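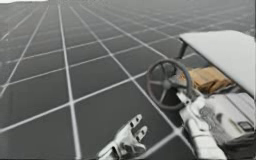 White buggy with a flat canopy roof, seen from above.

Dukance canvassing board, £62

I've knocked on doors for council elections in Dikcombe and Bridlow for more years than I like to admit, and I've ruined a lot of clipboards. The Dukance is the one I sell now because it's the one I carry myself (mine has been dropped on most of the front steps in Bridlow and still shuts properly!).

It's a folding board with a lid, made for us by Van der Linden. Street sheets go on the right, leaflets go in the pocket on the left, and the lid comes down over the lot when it starts to rain. The pocket takes up to 70 ordinary A5 leaflets, though if yours are the thick glossy sort you'll get fewer in, and I'd stop before the hinge starts to strain.

There are two clips, one at the top for your sheets and a smaller one at the side for the "sorry we missed you" cards. I love that side clip. It used to take me ages to dig a card out while somebody's dog had a go at the letterbox, and now I just slide one off.

The neck strap comes with it and can be taken off. Pens don't come with it, sorry, but the loop fits any normal biro. Colours are navy and grey only. I get asked for party colours every time an election comes round, and I've stuck to plain ones so that tellers can take theirs down to the polling station as well. 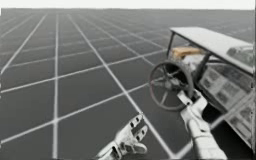

One buyer wrote in to say the board was grand for evening rounds but the strap sat too long on a short person, and could we please put another hole in it? We did, and all the boards sent out since September have the extra hole. If yours is an older one, drop me a line and I'll post you a new strap free.

Delivery takes two working days. If your branch wants a stack of them before the May elections, order early, as I pack them all myself at the kitchen table and April gets silly. Returns are fine as long as the board hasn't been written on.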